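Notes from the Sorting Table

If you have been getting this newsletter for any length of time, you will know that I have a soft spot for a good bin, and that I can go on about it, so put the kettle on and bear with me. January was our big clear-out month at the Mundville hall, and we came out the other end of it with a much better way of sorting the small donations, the odds and ends that come to us in grocery bags and shoe boxes and coat pockets.

For years we sorted straight into cardboard. It was free, it was what we had, and the folks at the Bermúdez bakery were kind enough to save us their flour cartons. But cardboard sags, and the bottoms go soft if you so much as set one down near the back door in winter, and you never could see what was in the corners. I once found a whole set of cookie cutters under a flap, long after the holiday sale they were meant for. (They sold in the spring anyway, to a lady who makes shortbread all year round. Good for her!)

So this winter we put in an order with Girkico for 48 plastic bins, and I must say they have changed the way the whole afternoon goes. They wipe clean, they stand up to being shoved along the floor with a foot, and they don't mind a leaky shampoo bottle.

A few things we have learned, for those of you who are doing the same at home or at your own hall:

Keep the table clear before you start. I know it is tempting to begin at one end and push the rest along, but a bare table makes the small things so much easier to spot, buttons especially.

Set the open bin right up close, where you can drop things in without reaching. My shoulders thank me for it every evening.

Stop at 20 minutes and have a stretch. We use the old kitchen timer, the one with the loud tick, and when it rings everybody gets up, even if there is half a bag of yarn still to go.

Don't fill a bin higher than you would care to lift it. Five of us share the carrying, and we are none of us getting any younger.

The tally for the month came to 904 items sorted, which is a lovely number for the coldest part of the year, and the Cliltitport shelter has already had its share of the toiletries and warm socks. Thank you to everyone who dropped a bag by, and please do keep them coming.
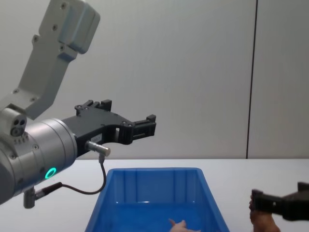 Reader Comments

We switched from cardboard too and I only wish we had done it sooner. Do your bins stack when they're full, or only empty?

Love the timer idea. I always tell myself one more bag and then it's dark out.

I have two boxes of picture frames, no glass. Is that something you can use?

Questions or donations: stop by the Mundville hall office | © Notes from the Sorting Table | Posted 02/05/2025 | Back to top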